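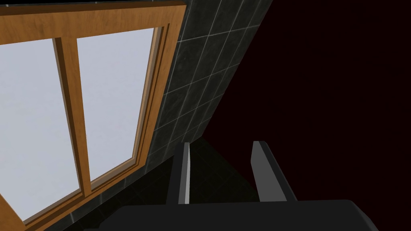 *La pinza de Ponce en el entorno simulado, con los dedos abiertos junto a la ventana.*

# Rustilance retira una versión de Ponce tras descubrir que la pinza daba por buenos agarres que no existían

**Goseck, 25 de enero de 2024.** ¡Qué fallo tan interesante ha salido a la luz en Goseck! El equipo de Rustilance ha retirado la última versión de Ponce, su controlador para pinzas de dos dedos, después de comprobar que el programa podía comunicar "objeto sujeto" sin tener nada entre los dedos. El error apareció en simulación, antes de que el código llegara a ningún brazo físico, y la empresa ha publicado un informe de la avería que se lee con verdadero gusto.

La versión retirada se sometió a una tanda de 80 ensayos de recogida. En 48 de ellos el controlador dio la orden de levantar la pieza antes de tiempo: el brazo subía, la tarea quedaba marcada como completada y el objeto seguía donde estaba. Lo llamativo es que el registro general no mostraba ni una sola alarma. Visto desde la hoja de resultados, todo iba estupendamente.

La pista llegó al repasar las repeticiones a cámara lenta. Una ingeniera del equipo se fijó en que la separación de los dedos no cambiaba entre la aproximación y la subida, algo imposible si de verdad había habido un cierre. A partir de ahí tardaron una tarde en reproducir el problema a voluntad, que para un error intermitente es una marca magnífica.
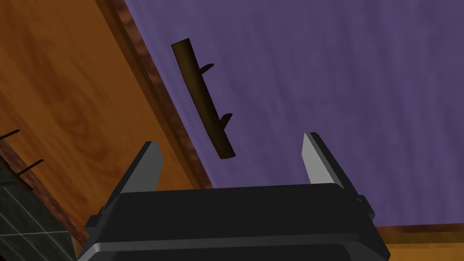
El origen estaba en Castent, el módulo que calcula los contactos entre la pinza y lo que va a coger. Para ahorrar cálculo, Castent envuelve cada objeto en una caja sencilla y avisa cuando esa caja toca un dedo. Con un cubo o una lata funciona de maravilla, porque la caja y la pieza coinciden casi por completo. Con formas delgadas e inclinadas la cosa cambia mucho: un palo cilíndrico puesto en diagonal, con sus dos muñones de ramita apuntando hacia la derecha, ocupa muy poco dentro de una caja que sobra por todas partes. La punta inferior puede quedar todavía por encima de los dedos, con la pinza bien abierta, y la caja ya los está rozando. Castent lo contaba como contacto y Ponce, que se fiaba de ese único dato, pasaba a la fase siguiente.

Lo bonito del caso (bonito para quien disfruta con estas cosas, claro) es que cada pieza hacía exactamente lo que decía su documentación. Castent avisaba de un contacto aproximado, y la palabra "aproximado" figuraba en su manual. Ponce pedía un contacto y lo recibía. El hueco estaba en la conexión entre ambos, donde un aviso preliminar se había convertido en una confirmación de agarre durante una limpieza de código del pasado mes de marzo. Desde entonces las pruebas automáticas se habían hecho casi siempre con cubos.

La corrección consta de tres cambios. Castent conserva la caja como primer filtro, pero comprueba después la forma real del objeto. Ponce exige además que los 2 dedos registren presión a la vez y que la apertura haya disminuido desde el inicio del cierre. Y si la pinza se levanta y la presión desaparece, el ensayo se detiene y queda anotado como fallo -- antes seguía adelante como si nada.
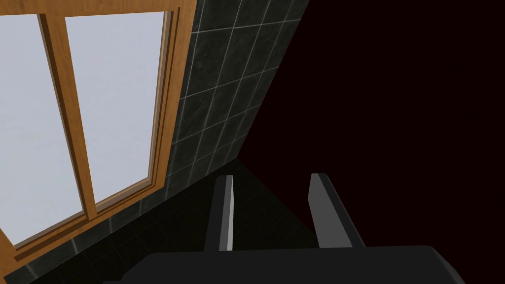

El tercer cambio es el que más ha entusiasmado a quienes se dedican a la seguridad, y con razón. Un brazo que cree llevar algo se mueve de otra manera: frena antes, rodea obstáculos con más margen y, al llegar a su destino, abre los dedos para soltar. En una célula real, ese comportamiento con la pinza vacía puede acabar en un choque contra la pieza que se quedó atrás. Rustilance recomienda a quien haya descargado la versión afectada que vuelva a la anterior y no la conecte a equipos físicos, ni siquiera a velocidad reducida.

La empresa ha añadido también palos, ramas y otras formas irregulares a su banco de pruebas, y ha abierto un apartado para que los usuarios envíen objetos difíciles. ¡Ojalá les lluevan! El informe incluye los registros de los ensayos fallidos y las instrucciones para repetirlos, así que cualquiera que trabaje con pinzas paralelas puede comprobar en su propio simulador si arrastra un problema parecido.

La versión corregida está en revisión y Rustilance todavía no ha anunciado fecha de publicación. Los ensayos completos se repetirán antes en Goseck, con los mismos objetos y las mismas posiciones de partida.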